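Kitchen Basics, Handout 3: Sorting Dry Goods

In this unit we learn how to put small groceries in order before they go to the shelf.

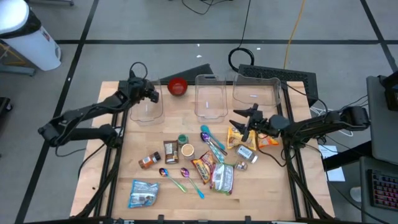
First, take everything out and lay it on the table. Spices, jars and snack bags should not touch each other, so the labels can be read easily. Clear bins are good for this work.

For homework, please sort one shelf at home:
- one bin for spices
- one bin for packets, up to 300 g
- one bin for snacks

Spoons are kept apart. Bring your list to the February class.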